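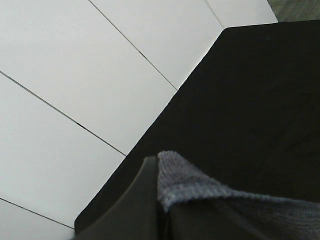
After a long February of dust sheets and cold tea, the hall at Hettiarachchi House has its floor back, and the people who use the place have been coming in all week just to stand and admire it. The building has been a meeting place for the streets behind the old Skodico works for longer than most of its members can remember, and its floor had been grumbled over for nearly as long. Large white tiles now run across the space in long straight lines, with thin dark joints between them, and there is a faint coolness to the colour that makes even a grey morning feel a good deal brighter. The grout has a few darker specks in it where it sits a little unevenly, which anyone who has ever tiled a bathroom at home will look upon kindly, and the tiles themselves are smooth and plain.

Roya Talebi, who looks after bookings at the hall, told us she had been hoping for a pale floor from the start, although it took her a fair while to bring everyone round. "People kept saying white would show every crumb," she said, "and I kept saying good, then we'll know where to sweep!" She had carried a sample tile in her handbag for the best part of the winter, and would bring it out at the bus stop, in the bakery and once at a christening, so that people could hold it up to the light and give her their opinion.

The work was paid for by 158 households, each putting in what they could, together with a grant from the Solerance Fund and the takings from a quiz night that ran on so late the last round had to be dropped. The tiles came from Trirkov, a family firm two valleys over, who let the hall have 300 of them at the trade price and threw in the delivery as well (their driver stayed for soup, and then for pudding).

Damián Tovar and Sajib Miah did the laying between them over four weeks, working in the evenings and fitting it in around their ordinary jobs. Damián learned the trade from an uncle and is particular about his lines. He spent the whole of the first evening with a length of string and a pencil before he would let a single tile be put down, and Sajib, who had turned up in his old trousers ready to start, admits that he found this rather trying at the time. He has since come round to the string, and has borrowed it for his own kitchen.

The old covering was a brown sheet flooring that had lifted at the seams and caught many a heel over the years. Karthik Kumarasinghe, who is 55 and has danced at the hall since he was a boy, asked whether he might keep a square of it, and now has it in his shed under the lawnmower. He says the new floor is a pleasure to walk on, though he would like to see how it takes a pair of leather soles before he says anything more.

There is a bit still to do. The skirting wants another coat of paint, and the cupboard door by the kitchen, which used to clear the old floor nicely, now has to be lifted a little as it opens. Rafsan Dissanayake has promised to bring his plane and see to that before the summer lettings begin.

The hall will be open to everyone on 13 May 2018 from late morning until teatime, with cakes, a second-hand book table and music from the accordion group. Regular classes carry on as usual in the meantime. Anyone wishing to book the hall for a party or a meeting can leave a note for Roya in the box by the front door, and she asks that people write their telephone numbers clearly.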